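Moving to Rernville, week two

Since December I was looking for a flat, and now I have one. It has two rooms on Dondonard Street, and the rent is fair. My first evening I ate soup on the floor and listened to the neighbors' radio.
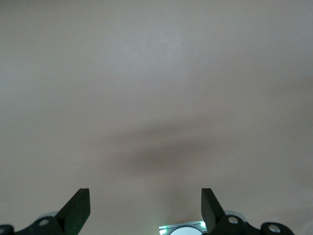 The bus number 7 stops near my door — very good for me, as I start work early. On Saturday I walked to the Tzanetos bakery and bought too much bread. Next week I must register my address and learn how to sort the trash.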